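Ticket: Order confirmation emails not sending
Opened by: Kiri Pearce
Assigned to: Mohsin Afridi
Status: Resolved

Problem
Customers at the Sampaio store pay fine but get no confirmation email. First report came in at 9:40 a.m. The admin panel shows each order as "queued." Newsletter mail goes out as usual.

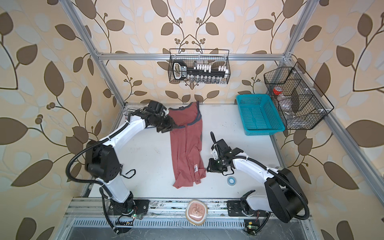 Steps taken
1. Restarted the mail worker. No change.
2. Sent a test order. Log shows error 500 from the template service.
3. Rolled back the November template edit. The test email arrived in 2 minutes.

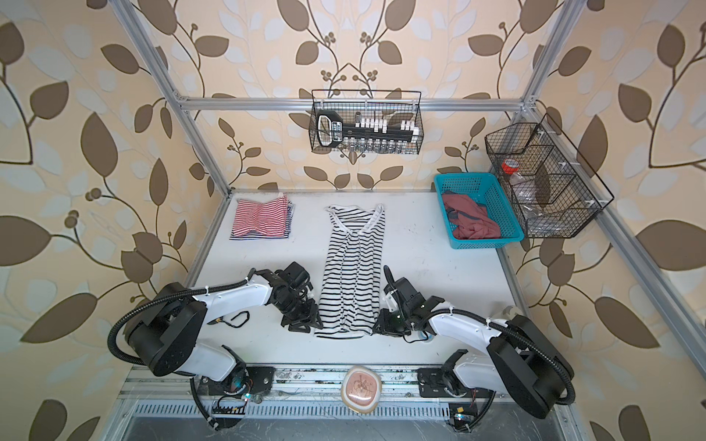

The edit had left an unclosed bracket in the shipping line, so every order with a delivery note failed. Iolanda fixed the bracket and put the new template back up. I re-sent the 50 queued emails in batches of 5. Kiri, please tell the store they can stop sending receipts by hand. Closing at 3:15 p.m.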